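22 Jun 2021

Spent the morning on the bench surface. The mat has been on since March and has not been cleaned properly in that time, only wiped. I took everything off first: the parts trays to the shelf, the cutter and rules to the drawer, the Skamov lamp to the floor. Total weight of the trays was 37 kg, more than the shelf is rated for, so two of them went on the chair.

Vacuumed with the brush head. Then water with a small amount of dish soap, soft cloth, working from the back edge to the front. Second pass with plain water. Left it 4 hours with the window open before touching it again. The Jovalgate instructions say overnight, but the room was warm.

Marks. The general gray-blue color is uneven and I think always was. The cloudy streaks are a different matter. I tried the soap again on a small patch, then a white eraser, then isopropyl on a cotton swab. The eraser lifted a little. The isopropyl did nothing I could measure and I stopped before it dulled the finish. The thin curved lines do not catch a fingernail, so I am calling them scuffs and leaving them alone.
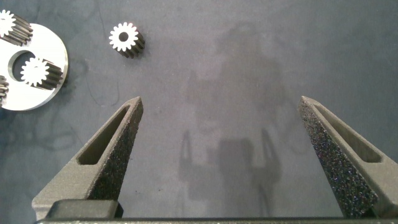 Mat surface after second pass. Streaks and thin curved lines mostly toward the left.

Checked the price of a replacement. Poon lists the same thickness at 328 for the full width, cut to order, delivery extra. The offcut from the Endancombe job would cover almost half the bench, but a seam across the working area is worse than a stain. Not ordering yet.

Put the trays back in the old order except the fasteners, which now sit nearest the door. Lamp back on its clamp – the clamp pad is worn and needs a new piece of rubber. Cloths rinsed and hung up.

To do: rubber for the clamp, a lower shelf for the heavy trays, new cotton swabs. Check the flatness at the front corner with the long rule.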